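CHAPTER 7

Paper Against Board: What Really Needs Storing Flat?

Most manuals on the care of paper begin with a rule and leave the reasons for later, if they get to them at all. Keep it flat, keep it dark, keep it away from cardboard. Students copy these out and can recite them a year afterward. I would rather you doubted them first.

Take the book. It is the toughest paper object most homes own, and the advice about it is the most confident. Stand it upright, we are told, and support it on both sides. But how much support, and for a book how thick? A leaning text block puts strain on the joint between cover and pages. Whether that strain matters over 40 years on a quiet shelf is a question I have seldom seen tested with any care.
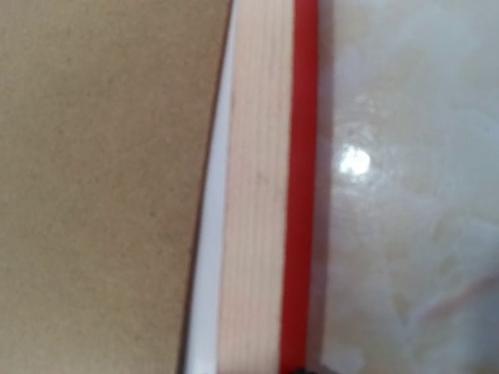 Fig. 7.1 Page edges between a white and a red cover edge. Note the slight lean and curve.

A curve like the one in Figure 7.1 gets called damage in some handbooks and ordinary wear in others. One look won't settle it. You would need to measure the same book again later, and few of the people who write the handbooks have done so.

Framed prints are a harder case. A frame holds a print, a window mat and some kind of backing, and each is sold with promises. "Archival" on a label can mean a good deal or very little. Before you pay extra for it, take a frame apart and look at what sits against what. 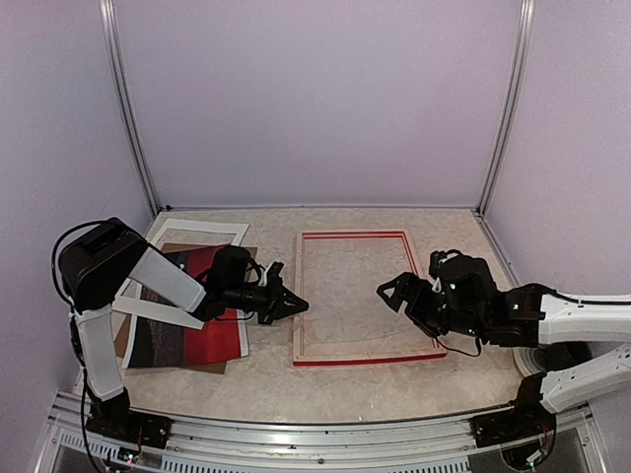 Hindilley, April 9, 2024

With the frame empty and its parts laid beside it, the order of the layers is easier to argue about. The striped print lies on brown cardboard, with the white window mat farther back. Plain cardboard is the layer every manual warns against, and here I mostly agree - acid in cheap board can stain paper. How fast it does so is another matter. Zuzanna Wróbel, who taught this course before me, used to ask for the evidence and get a brochure.

Section 7.1 starts with the board.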